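陶瓷洗手盆日常清洁与养护须知

适用范围:Quinlan公寓各户浴室之白色一体式陶瓷台盆及其浴室柜
编写:住户服务处 Araceli Villaseñor
审核:Hakim Siregar

一、总则

本须知供住户及保洁人员参照执行。一体式陶瓷台盆表面覆有釉层,正常使用下不易渗污,但皂垢、牙膏残渍与水中矿物质长期附着后,釉面光泽会逐渐减退。各户宜每日简单擦拭,每周彻底清洁一次。

本楼共241户,住户服务处去年受理的浴室报修中,台盆釉面划伤与排水不畅占有相当比例,多数可通过日常养护避免。

二、用具准备

1. 柔软抹布两块,一块用于擦洗,一块用于擦干。两块宜选用不同颜色,并与马桶、地面所用抹布分开存放。
2. 中性清洁剂。洗洁精以温水稀释后即可使用。
3. 旧软毛牙刷一支,用于溢水孔及龙头根部。
4. 白醋少许,仅用于处理陶瓷面上的水垢。

禁止使用钢丝球、去污砂粉及强酸类洁厕剂。含氯漂白剂不得与白醋或其他酸性产品混用。深色新抹布首次使用前应单独洗涤,待不再掉色后方可用于白色陶瓷。

三、操作步骤

先将台面物品移开,以清水冲去毛发和浮尘。台面上如有细小颗粒,应先冲净再擦,干擦容易拖出划痕。

随后将抹布浸湿、拧至半干,蘸取少量清洁剂,由盆沿向盆底擦拭。盆沿后角与龙头两侧容易积存皂液,擦拭时可将抹布折成小块,以指腹按压推行。盆底落水口周围应作环形擦拭,深色斑点多集中于此类位置,可将湿布敷于其上数分钟,再行擦除。 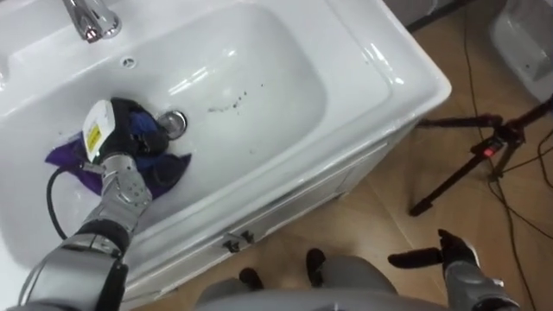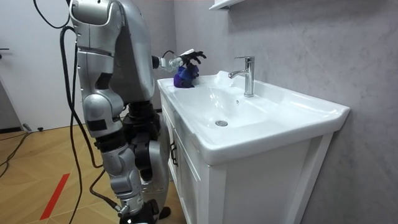
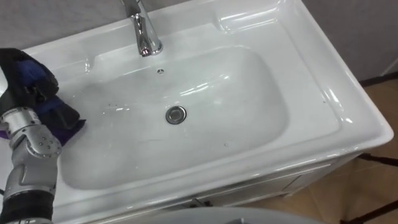 浴室白色台盆。第一幅:落水口一侧的深色细点与污痕;第二幅:盆沿后角处的紫色抹布;第三幅:盆面上的条痕与零星小水珠。

清洁剂擦过之后,须以清水冲洗整个盆面,再用另一块抹布擦干。自然晾干的水珠会留下白色水印,在硬水地区尤为明显。擦干顺序为先龙头,次台面,后盆内。

四、重点部位

(一)溢水孔。此处常被忽略,内部积垢后会散发异味。每月以旧牙刷蘸清洁剂刷洗孔口,再缓慢注入一杯温水冲净。

(二)落水盖。可拆卸的款式每两周取出一次,清除缠绕的毛发;不可拆卸的款式不得强行撬动,请联系住户服务处。

(三)镀铬龙头。以半干软布擦拭即可。白醋不宜在镀铬层上停留,不慎沾到时应立即冲洗。

(四)浴室柜。柜门及合页附近溅水后应及时擦干,柜体下沿尤须留意。合页若有锈迹或松动,请于当月内报修。

(五)木质地板。浴室铺设木地板的住户,清洁完毕后应检查盆前地面,有积水立即吸干。

五、抹布的清洗与更换

抹布使用后应即时搓洗、拧干、展开晾挂,不得揉成一团留在盆内或盆沿。每周以热水洗涤一次,水温以抹布标签所示为限。布面起硬或有异味时应予更换。

六、报修

釉面出现裂纹、崩瓷,或清洁后排水仍然缓慢的,请填写872号表格,交至一层服务窗口。请勿自行使用腐蚀性管道疏通剂。

最后更新:2024年8月17日

读者留言(3)

Josefina Palma:请问龙头根部那一圈发白的硬垢,只用中性清洁剂能去掉吗?我刷了两次,效果不大。

住户服务处 回复 Josefina Palma:可将湿布蘸温肥皂水围敷十分钟后再刷,必要时重复一次。仍未去除的,请到服务窗口登记,由维修人员查看。

Sinéad Ó Ceallaigh:深色抹布先单独洗这一条很有用,我家的新抹布头两次洗出来的水都是蓝的。另外,希望872号表格也能在网上提交。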